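The Long Afternoon of the Long Table

Once a year the village of Skeltileck puts its tables end to end and sits down to lunch together, and once a year it remembers why it does this only annually.

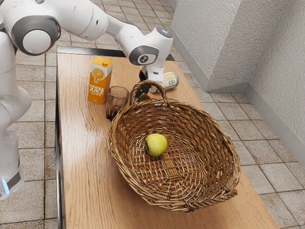
Seating is the whole of it, according to Ovidiu Sima. Food can be mended, he told me, and rain can be sat through, but put a Durkus next to a Soditz before the soup and you might as well send everyone home with a bread roll.

I had come expecting to write about food. I left with a notebook full of chair arrangements, two of them annotated in a hand that wasn't mine, and a strong sense that I had been used.

The lunch is held in June, in the lane that runs between the church and the old dye works, and 266 people sat down to it this year. I know the number because it was read out before grace, with some satisfaction, by a man who then read out last year's number for comparison and paused so that we could take in the difference. Newspapers have been known to call this sort of thing a simple country meal. It takes 7 weeks to arrange and at least one family isn't speaking by the end of it.

Its origins are disputed, as the origins of anything pleasant tend to be. The Durkus family hold that their great-grandmother started it in a hard year by carrying her kitchen table into the street and daring the neighbours to do likewise. The Soditz family hold that the table was theirs, lent in good faith, and has yet to be given back. Both sides can point to it. It sits a third of the way down the lane, under a cloth, and has been allotted for as long as anyone remembers to a party of cousins from out of the valley who don't know what they are eating off.

I asked whether it might be simpler to let the matter drop. I was given a second helping and a change of subject.

The long communal table has been having a moment elsewhere, of course. Restaurants in cities discovered some years ago that if you take away people's private tables and make them sit beside strangers, you can fit in more of them and call it conviviality. I have eaten at several. You share a salt cellar with a couple who are breaking up, you learn a great deal about somebody's loft conversion, and at the end a young man asks how you found the experience, as if it were something you had mislaid. I once paid extra for it.

What these places leave out is the obligation. In Skeltileck you don't choose the stranger next to you, and he isn't one. He is the man who sold your brother the van. You will be sitting beside him, or across from him, or one along, every June until one of you is carried up to the churchyard, and the plan takes account of that too. There is a convention that a widow moves one place to the left in the first year, so that the empty chair isn't opposite her. I thought this the most delicate piece of table manners I had ever come across. Then I heard two women arguing over whose left.

The plan is drawn up on the back of a roll of wallpaper, which is unrolled along Sima's hallway and held down with shoes. Corrections are made in pencil and appeals are heard in the kitchen. He has been at it for 20 years and describes the work as restful, though he did so while crossing out an entire christening party with what looked to me like real venom.

There are rules, none of them written down. Doctors go in the middle. Anyone with a new baby sits at the church end, where the shade is, and anyone with a new car sits at the other end, where people can be expected to walk past it. Children are allowed to sit together until they begin to enjoy themselves. The deaf go next to the talkative, an arrangement that suits both. Visitors are placed where they can do least harm. I was put between a retired surveyor and a pillar.

And then there is Gavrilă. Gavrilă is the next village along, and it has a long lunch of its own, held a fortnight later, with a longer table. I was told about this by several people, all of whom assured me they never thought about it. The Gavrilă table is said to seat more than 2,000, a figure I heard only in Skeltileck and only in tones of contempt. Half of them are coach parties, the surveyor said. They have name cards. They have a man with a microphone. He lowered his voice for the last part, and let me know that they also have a buffet.

I should say something about the meal, and it was very good. There was a sour soup with lovage, then lamb, then more lamb from a household that felt the first lamb had been a mistake. There were cherries. Bottles without labels went up one side of the lane and came down the other, and by four o'clock the surveyor had explained to me the boundary dispute of his own parents' orchard, using forks. He was in the right, as far as I could tell. He had run out of forks for the other side.

Nothing terrible happened. I had rather been promised that something would. A Durkus passed a Soditz the bread at one point, and the talk along that stretch of the table dropped away for a second or two, and then somebody asked loudly about the price of hay. It was discussed afterwards as though a treaty had been signed. The more cautious view was that he had only been moving the basket out of the way of his elbow.

By early evening the cloths were off and the tables were going home, carried sideways through front doors that had been too narrow for them last year as well. The disputed one stayed in the lane. Both families have a rule against being seen to collect it first, so it is left until after dark, when somebody takes it in. I asked Sima who. He was on his knees in the hallway by then, rolling up the wallpaper, and he said that if I was thinking of coming again he would need to know by Easter, and was I any better with the deaf than I had been with the pillar.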